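Kiltmont students teach a robot to handle an apron

The robotics club of Kiltmont Secondary College has started its second term of work with cloth, and the members say it is the hardest thing they have tried so far. The club is preparing for the Visska Challenge in August, where school teams must show a robot doing a task from daily life. Last year Kiltmont entered with a machine that sorted bottle caps. This year the students have chosen laundry and sewing work.

There are 15 students in the club, from Year 9 to Year 12. They meet after school in the textiles room, because the tables there are wide and the sewing teacher, Jacqueline Deschamps, has offered them her cupboard of leftover fabric.

"At first I thought they would come one time and go back to their own lab," Ms Deschamps said. "Now they ask me which side of a fabric is the right side, and what is a selvedge. I am very pleased with this."

The task has a simple description. The robot must take hold of a tie or strap, lift it away from the rest of the garment, and put it down flat in a place the judges will mark. A person does this without thinking. For the robot each part of it brings some difficulty, as cloth changes its shape every time it is touched.

Su-chen Lam, who is in Year 11 and leads the programming group, explained that the bottle caps were always the same. "If you know where the cap is, you know everything about it," she said. "With a strap you know where it is, and then you pull it and it is a different strap."
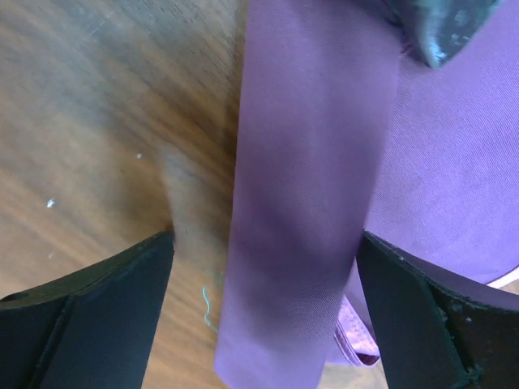 The students do not write each movement by hand. One of them guides the arm through the task while the camera near the gripper records, and the program learns from many of these recordings. The club tries to collect 20 good ones in each meeting. A recording is good when the strap is held firmly and the person guiding does not stop in the middle to think. In the first weeks they kept only seven in a whole afternoon.

Colour has been a subject of long discussion. Thanakorn Yimyam, a Year 10 student, wanted to use only strong colours that are easy to separate from the table. Other members answered that the judges will bring their own garments and nobody can choose the colour for them. In the end the club agreed to change the fabric every week, and to include pieces where the strap and the cloth behind it have the same colour. Purple twill was the first of these.

"It is the same purple in front and behind, so the program must look at the edges and the shadows," Thanakorn said. "I was against it, but I think now it was a correct decision."

The club is guided by Renato Navarrete, who teaches physics, and by Armelle Moulin, an engineer at the local firm Rolland. Ms Moulin comes every second week and checks the work of the group. She has asked the students to keep a paper notebook next to the arm and to write down each failure with a short reason. The notebook is already in its third volume. The most common entry is "took two layers", followed by "missed on the left side".

Mr Navarrete said the notebook was not popular in the beginning. "They wanted to work on the robot and did not want to write. Then in May we had a problem with the arm closing too late, and it was Su-chen who found it, by reading the old pages. After this they write without me asking."

The computer program which the club has built is called Previx. It was started by two students who have since finished school, and the present members have rewritten a large part of it. They plan to share it with other schools in the district when the competition is over, together with a short guide for beginners.

Before August the club still has to make the placing of the strap more exact. At the moment the robot succeeds in lifting it more often than in laying it flat, and the rules give points for both. The team that travels to the competition will have 10 members, and the names will be decided in the last week of term. The other students will help with the recordings until then.

Students of Kiltmont who would like to join the club can speak to Mr Navarrete in the physics office at lunchtime. Experience with programming is not required. Ms Deschamps also asks families to send clean aprons, belts of cloth and old bag straps in any colour, which can be left at the textiles room before 4 pm.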